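Why my robot got better when I stopped being a good teacher

March 2022

For most of the winter I was proud of my demonstrations. I'd sit down at the leader arms, take a slow breath like a man about to defuse something, and guide the two follower arms through a lovely clean handover of toy blocks. Then I'd do it again, the same way. I did this 320 times. The policy trained on all that loveliness succeeded in 20 of 40 trials, a rate I could also have gotten with a coin and a much smaller electric bill.

The task, for anyone who missed the earlier posts: one arm holds a stack of big toddler blocks, the other takes hold of the top of it and pulls a piece off. The learning part is plain behavior cloning. The network looks at the wrist cameras and the joint angles and predicts the next short chunk of motion, the way I would have done it. I call the project Dorum, after nothing.

Watching the failures was instructive in the way that stepping on a rake is instructive. The arm would drift a little to one side, arrive at a view it had never met in training, and carry on with tremendous confidence into thin air. Every one of my demonstrations had come in along the same line. The network knew a great deal about that line and had no opinions on anything beside it.

This is an old problem with a respectable literature, and I had read the literature, and had decided it applied to other people.

Khrystyna-Mariia Bilyk, who has the misfortune of answering my emails, suggested I try what her group calls the Dmytriv schedule. You throw out part of your tidy data and replace it with demonstrations that begin in trouble. Start with the grip too low, or tilted, or the second arm parked somewhere dumb, and record only the recovery. The bit where you get into trouble stays out of the data, or the policy will learn that too, and it learns it faster than anything else you show it.

So I dropped 36 of the tidy episodes, picked more or less out of spite, and recorded 36 recoveries in their place. Same total, same network, same training time. I kept the total fixed so I couldn't fool myself with extra data, having fooled myself that way in October.

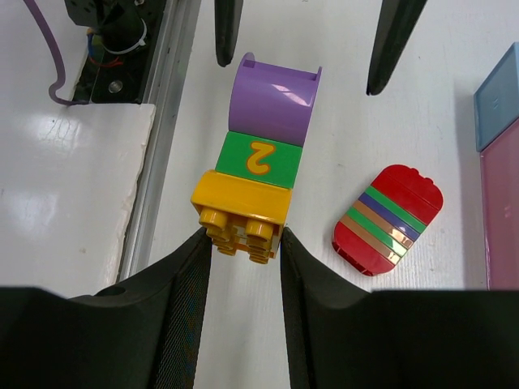
Do the recovery episodes need to be labeled as recoveries?

They go in with everything else, unmarked. The network sees a view and a motion that follows from it, and a label would only be for my own comfort.

The new policy managed 36 of 40. I ran the 40 starts from the same list as before, with the stack put down on the same tape marks, and I didn't stop a trial early because I disliked its attitude. The four misses were all the same miss: the second arm closes just short of the top block, opens, and closes just short of it again. It will do this until I turn it off. I suppose it's a kind of recovery behavior.

Some caveats, before someone writes in. This is one task and one pair of arms. I trained each policy once, and I have seen two runs with different random seeds disagree more than my relatives do. The person recording the recoveries also knew what result he was hoping for. If I'd had the patience I would have trained five of each and shown you the spread, but the computer doing the training is also the computer that heats the office, and it's getting warm out.

I also can't say how much of the gain comes from the trouble itself and how much from simply starting in more places. Khrystyna-Mariia thinks it's mostly the second. I'd like it to be the first, having spent two evenings on it. The fair test would be 36 clean demonstrations from scattered starting points, and I'll get to that once I've fixed the shoulder joint on the left leader, which has begun to sag at the end of long sessions. So have I.

The list of starts and the training settings are in the Dorum folder, with the bad runs left in.

Filed under: Robot learning, Two-armed nonsense

Recent posts
A leader arm made mostly of regrets
Moving the bench to Metthorpe
Prudutholm gripper pads, six months on
What October's extra data did to me

Contact | All posts | Back to top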